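Tool Library Assistant (part-time)

Gimcombe Tool Library
Reports to: Comfort Abugri, Lending Manager
Hours: 13 per week
Applications close: November 17, 2021

Gimcombe Tool Library is looking for a part-time assistant to work at the lending desk and in the back workshop. We lend hand tools, power tools, garden equipment, ladders and kitchen gear to members who live or work in the Gimcombe area. The collection stands at roughly 4000 items, and most of it goes out and comes back through one desk.

The post is open because Domingo Retamal is moving to our Brostska Road branch. He will still be here for the new assistant's first two weeks and will handle most of the training.

What the job involves

You will spend more than half of your time at the desk. That means checking items out and in, signing up new members, taking late fees and answering the phone. Members often come in knowing the job they want to do but not which tool they need, so a good part of the work is asking questions. A person who asks for a drill may need a hammer drill, or may need a different bit for the drill they already own.

The rest of your time is in the workshop behind the desk. Every item that comes back is wiped down, looked over and tagged before it goes on the shelf. You will sharpen chisels and pruners, replace blades and belts, check cords and plugs, and set aside anything that needs more work. Soudabeh Shokri runs the repair bench and decides what gets fixed and what gets retired. You are not expected to do electrical repairs.
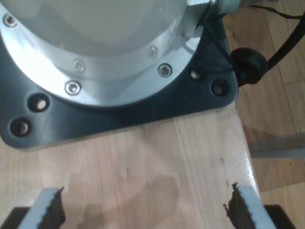 Metal and wood at Gimcombe.

You will also help with the stock count in late November. The library is closed to members while the count is going on, and all staff work it together. Some lifting and ladder work is part of this. If you can't do one or the other, tell us and we will arrange the jobs to suit.

Our catalog runs on Ghorbani, a lending program used by several small libraries in the state. It is easy to learn. The older paper cards for the garden section have not been entered yet, and finishing them will be one of your regular jobs on slow afternoons.

What we are looking for

You should have:

Some experience dealing with the public, paid or unpaid
A working knowledge of common hand and power tools
Clear handwriting, for tags
The ability to lift up to the weight of a full toolbox, with help where needed
Patience with people who bring things back late or dirty

It would help if you also have:

Experience sharpening or maintaining tools
Spanish or Farsi
A driver's license, for pickups of donated tools

We do not ask for a degree or a trade certificate. People have come to this job from hardware stores, school shops, farms and restaurants. If you know gardens well and power tools less well, apply anyway and say so in your letter.

Hours and pay

The hours are split over afternoons and one morning. The morning shift starts at 7, before opening, so that returns from the overnight drop box are ready to go back out. Evening work comes up when we hold a class, and you will be given time off in return.

Pay is hourly and is set by our staff scale, which we will send to anyone who asks before applying. There is paid vacation and sick leave in proportion to hours worked. Staff borrow from the collection free of charge, under the same loan periods as members. Work gloves, safety glasses and ear protection are provided. You will need your own closed-toe shoes.

The first three months are a trial period. Comfort will meet with you partway through and again at the end.

The building

We are on the ground floor of the old Darnis building, with the entrance and the loading door both on the parking lot side. There is a step at the front door and a ramp at the loading door. The workshop is heated but can be cold early in the morning. Bus riders should get off at the Darnis stop and walk back toward the lot.

How to apply

Send a letter of no more than one page and a list of your past work, paid or unpaid. Please tell us which shifts you could not work. Letters can be dropped off at the desk in an envelope marked for Tahmineh Ebrahimi, or sent through the contact form on our website. We also need the names of 2 people we can call about you. We will not call them until after the interview.

Interviews will be held at the library in the last part of November. Each one includes a short practical exercise at the bench: you will be given a few returned items and asked what you would do with each before lending it again. Applicants who are not invited to interview will get a reply by mail.

Questions about the job can go to Comfort Abugri at the desk during opening hours. For questions about access or the trial period, ask for Tahmineh.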